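Moving Four Domains Away from a Lookalike

Posted Aug 28, 2022 in Domains, Mail

In March I found out that somebody had registered a name one letter off from mine and was running a shop on it. My own site, Zosamard, sells printed wiring charts and a small PDF handbook. The other site sold the same charts, at a lower price, with my product text copied word for word, including a typo in the connector table that I had missed for years.

These are my notes on what I did, in order, with the settings I ended up with. I am not a lawyer and most of this is plumbing.

Finding the copy

A customer wrote to ask why his order had not shipped. His order number had seven digits. Mine have five. He forwarded the confirmation mail, and the sender domain had a doubled "m". The mail passed SPF and DKIM, as it should, given that the sender owned the domain it came from. Authentication tells you a message came from the domain it names. It says nothing about whether that is the domain you had in mind.

I then pulled my web server logs for the previous month and filtered on the Referer header. There were 1,671 requests for product images with the lookalike domain as referrer. They had not even copied the images. They were loading them from my server, on my bandwidth.

Step one was to save evidence before touching anything. I fetched each page of the copy with headers, stored the files with SHA-256 hashes, and wrote down the time of each fetch in UTC. I also saved the WHOIS output and the certificate transparency entries for the domain. The first certificate had been issued 20 days before the customer wrote to me, so the shop was fairly new.

Step two was the hotlinking. The rule in nginx is short:

valid_referers none blocked server_names;
if ($invalid_referer) { return 403; }

This goes in the location block for the image directory. "none" allows requests with no Referer header at all, and you want that, or you will break images for people with strict privacy settings. "blocked" covers headers mangled by a proxy. I checked it with curl -e before reloading and again after. The product pages on the copy lost their pictures within the hour, and came back two days later with files served from their own host.

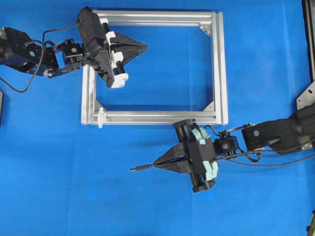
The takedown took longer. There are three parties you can write to: the registrar, the hosting company, and whoever handles the payments. I wrote to all three on the same day and sent each one only what it could act on. The host got a copyright notice listing the original URLs beside the copied ones, 369 lines in total, generated from a script. The registrar got the lookalike name, the date of registration and the customer's confirmation mail, with his permission. The payment company got the order total and the merchant name from his card statement.

The payment company answered first and closed the merchant account. The host asked me to send the list again as plain text in the body of the mail, which I did. The registrar sent a ticket number and then nothing until I wrote again.

Declan Ó Conaill, who runs the Prurnilura mailing list, read my draft notice and told me to cut the first two paragraphs. They were about how long I had worked on the handbook. He was right. An abuse desk wants the URL, the claim, the contact details and the signed statement, and it wants them near the top.

Domains

I had put off buying the obvious variants of my name for years because of the cost. I now hold 4 of them. Each one redirects to the main site with a 301, and each one has the same mail records:

v=spf1 -all
v=DMARC1; p=reject; sp=reject; adkim=s; aspf=s

plus a null MX, so that nothing can be delivered there. A parked domain with no SPF record is useful to a spammer, and people forget this after they pay for the name.

For the main domain I moved DMARC from p=none to p=quarantine, read the aggregate reports for several weeks, found that my invoice tool was signing with the wrong selector, fixed that, and then went to p=reject. I had been sitting on p=none since I first set it up. All it had ever done was send me XML that I did not open.

Monitoring

I wrote a small script called Trovgate that runs from cron once a night. It builds a list of one-character edits of my domain, resolves each of them, and compares the result with the previous run. Any new A or MX record gets mailed to me. It is mostly a loop around dig with a sleep in it. Swapped letters, doubled letters and missing letters are covered. Lookalike characters from other alphabets are not done yet - the punycode handling needs a proper test set first.

Ross asked in the comments on the last post whether a trademark would have made this quicker. Possibly with the registrar. The copyright notice was enough for the host, and I have not looked at the trademark fees since spring.

The script is in the usual place on the downloads page. Change the domain on line 12 and the mail address under it before you run it.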